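The Position Has Been Viewed

On Saturday morning the job board wrote to say that I was a strong match for my own job.

I had signed up with Gandoreo in August, in the low mood that follows a staff picnic, and had since received an email from it every day at 6:40. Gandoreo is a listings site. It has a cheerful orange button and a belief that everyone alive can be sorted into something. So far it had sorted me into night baker, assistant night baker, deputy harbor master (Eninstead has no harbor) and "feet, various." I had never applied for anything. I liked to be asked.

The match that morning came in at the top of the list with a little flame beside it. Records and Forms Coordinator, Rulham Supply, Eninstead branch. Full time. Must be comfortable with ambiguity and the gray filing cabinet.

I am the Records and Forms Coordinator at Rulham Supply, Eninstead branch. There is one gray filing cabinet. It sticks, and you have to lift the second drawer with your knee.

I read the listing standing up, then sitting down, then in the bathroom, where I do my best reading. It was a nicer job than mine. The salary was the same as mine with 200 dollars a month added to it. It offered "a window." My desk faces a laminated poster on the correct way to lift a box, and I have been looking at the man on it for so long that I know his back is going to give out anyway.

There was no phone number and no name to write to. There was only the orange button. Fifty people had already viewed the position. The site told you that, in the way a waiter might mention that the fish is going fast.

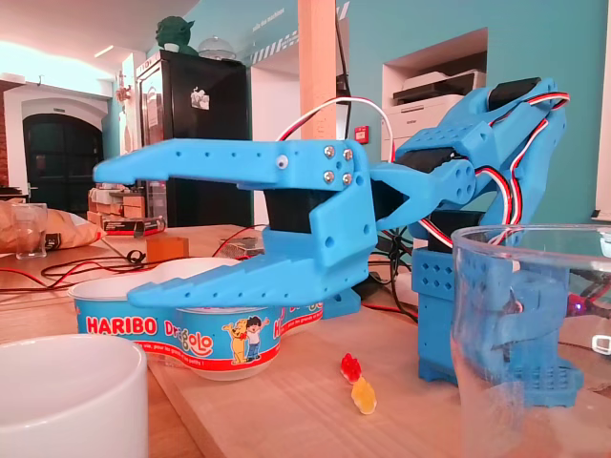

Vol. 16, No. 2

I did what anybody would do, which was to go out and buy a doughnut and come back and see whether it was still there. It was still there. Fifty had become fifty and the flame had grown a second flame.

The first possibility was that I was being replaced. I considered this fairly, with the doughnut. In my years at Rulham Supply I had lost one form, and it had been a form for reporting lost forms, so the damage had more or less contained itself. I was never late. I had once been early in a way that set off the alarm, but that was discussed and put behind us. My last review had called me "present."

The second possibility was that they wanted two of me. This was flattering for as long as it took to picture the office.

The third possibility was that it was a mistake, and I spent the least time on that one. I had worked in records too long. Most mistakes are somebody's plan, filled out in the wrong box.

By noon I had decided to apply.

I want to be clear that I didn't think of this as dishonest. I was qualified. I was, if the listing was to be believed, the most qualified person in the county, with the possible exception of whoever had the job before me, and that person left to raise geese. I only wanted to see how far I would get.

Gandoreo asked for a name. I thought about this for some time. If I used my own, it would land on the desk of a manager who knew what I did with the leftover sandwiches. What I needed was a name with some weight to it, a name that had been places. On the shelf over my sink was a jar of beet horseradish from the Saturday market, and the maker's name was on the lid in fine brown script. Tamošiūnaitė. I typed it in. The site turned red and told me that names could not contain special characters.

I felt this on behalf of the horseradish. I copied it off the lid again, letter by letter, with every hook and hat where it belonged. The site asked if I had meant Tomato. I said I had not. It asked if I would like to continue as Guest. I said I would like to continue as Tamošiūnaitė, and after a long turning circle, during which I suppose someone's server in a cool dark building had to think hard about its upbringing, it let me through.

Then came the questions.

Why do you want to work at Rulham Supply? I had never been asked this. I had come in for a week to cover for somebody's knee. I wrote that I had long admired the company's approach to supply.

Where do you see yourself in five years? I wrote, "By the window."

Describe a time you overcame a challenge in the workplace. I described the second drawer. I described it well. I gave it a beginning and a middle, and a moment near the end when all seemed lost and the folders for the whole of the spring quarter were jammed against the runner, and then I brought in the knee. When I read it back I was moved. I thought, that's somebody I would hire.

There was a personality section, 17 statements, each with a slider from Hardly to Deeply. I am energized by change. I enjoy the company of spreadsheets. When I see a line, I join it. I pushed Tamošiūnaitė's sliders well over to the right, all of them, because she seemed to me a person who felt things deeply, and because it was her horseradish that had made me cry at Easter.
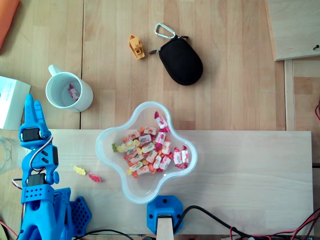

I pressed the orange button at four in the afternoon. The page threw confetti. A message said that my application had been received and that the employer would be in touch, and that while I waited I might enjoy these similar roles, and there was the night baker again, and feet.

I slept badly. I kept thinking of her answers. They were so much better than mine would have been. She had been in the running for twelve hours and she already had plans for the filing system, color tabs mostly, and a firm line on staples. I had never had a plan for the filing system. I had only ever had the knee.

The reply was there when I got up. It had come in overnight, which surprised me, as nobody at Rulham Supply has ever answered anything overnight, or before ten. Thank you for your interest, it said. Your experience is impressive. We would like to move you to the next stage. Please complete the attached form and return it to the Records and Forms Coordinator.

I opened the attachment. It was one of mine. It was the intake form, the old version, the one with "Adress." I had fixed that form. I had fixed it two winters ago and sent the new one around to every branch with a polite note, and here was the old one, still out in the world, going around with its one d as though I had never lived.

I printed it at the library, where they charge a dime a page and watch you. I filled it out in blue pen. At the bottom, where it says For Office Use Only, I left the space blank, and it took some effort. My hand has gone to that space every working day for years.

I dropped it into the mail slot at the branch on my way home. Then the weekend was over, in the usual manner, and I went in to work, hung up my coat, nodded to the man with the box, and found an envelope in my tray.

It was a good application. I'll say that. The handwriting slanted a little, but it was legible. I checked it against the requirements, as I'm supposed to. I noted that the applicant had used an outdated form, and that by our own rules an application on an outdated form has to go back to the sender with a copy of the current one. I wrote that rule. I remember being pleased with it.

I sat there through most of the coffee break. I could have let it go by. She had the experience, and she had those color tabs. But you make one exception and then you're a place that makes exceptions, and after that it's only a matter of time before people are writing in the margins.

So I stamped it. I attached the current form and the polite note, and I put it all in an envelope and looked up where to send it. It turned out she lived in my building. She lived, in fact, in my apartment, and I remember thinking that it was a decent address and that she probably paid too much for it.

The mail in Eninstead takes two days to go four blocks. On the first of those days a manager stopped at my desk and asked if I knew anything about a listing on Gandoreo. Head office had put up every job in the company, he said, to see what they would go for. It was a sort of exercise. It was being taken down by the end of the day. Had we gotten anybody?

One, I said. Strong candidate. Paperwork problem.

He made the face managers make about paperwork. He said it was a pity, since head office had approved the extra money for the right person and now it would just go back. I said that was a pity. He asked what she'd been like, and I told him about the drawer. I told it her way, with the spring quarter in it. He listened to the whole thing. He looked at the cabinet, and then he looked at me with real interest, and said it sounded like she could have taught us something.

The envelope came the day after. I made toast and put some of the horseradish on it and read the note over twice. It was very polite. The new form was attached and "Address" was spelled correctly. I've put it on the shelf by the jar, and I haven't thrown it out, although the listing is gone and there's no position to apply for except the one I've got.

At 6:40 the next morning Gandoreo wrote to both of us. I was a fair match for assistant night baker. She was an excellent match for deputy harbor master, with two flames, and I understand there's a window.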